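4. Essai des pinces sur les assiettes

Bon, on passe aux choses sérieuses ! Ouvrez la vue fixe et les vues poignet avant de bouger quoi que ce soit.
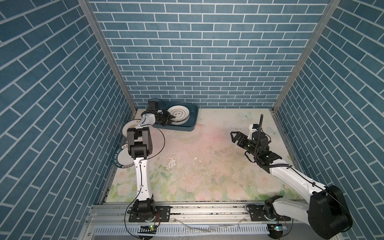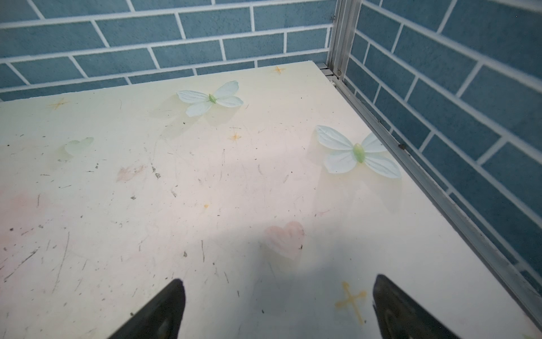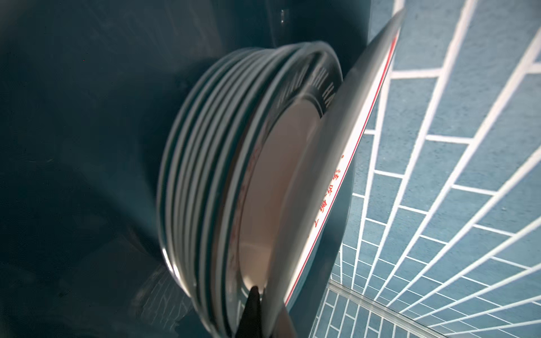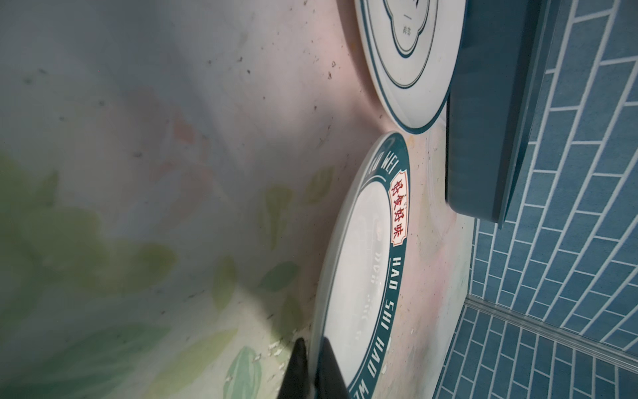 Fig. 4 – Cellule Undport, vue fixe puis vues poignet.

4.1 Approchez la pince ouverte du bord, à vitesse 80 (moi, je n'ose pas plus).
4.2 Fermez à 300, puis notez la valeur lue.
4.3 Recommencez avec l'autre bras, mêmes réglages.

Attention : au-delà de 725, je coupe tout !

Note : Ifeoma préfère les doigts Owen, moi j'hésite encore.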